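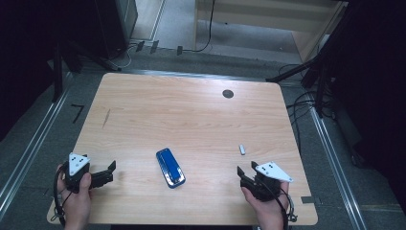
Chapter 7. Comparing Hand-Held Grippers

7.1 What a comparison has to settle

A gripper that looks good on a data sheet may be tiring to hold, slow to close, or poor at picking up small parts. The only way to find out is to run it against another one on the same table, with the same objects and the same operator. This chapter describes how to set up such a trial and how to read the results.

The layout that opens the chapter is the one we use throughout. The operator holds one gripper in each hand, jaws facing inward, with a dotted plate on top of each. Two objects of different size lie between them. The small white piece is the harder of the two for most jaws, and students should expect most of their dropped grasps to come from it.

Our main case is a trial run by Ravinder Dhillon and Murray Bouchard at Maltthorpe, who compared the Ekik and Plaltgate jaws over 3000 grasps. Each session was limited to 30 minutes. Scores fell in longer sessions with both sets of jaws, and the drop came from tired hands. Of the 3000 grasps, 97 were thrown out for tracking errors before any scores were worked out.

Section 7.2 covers the choice of objects and their starting positions. Section 7.3 deals with cable routing, which affects wrist motion more than most first-time testers expect. Section 7.4 introduces the Venkataraman score and works through it using the Maltthorpe data.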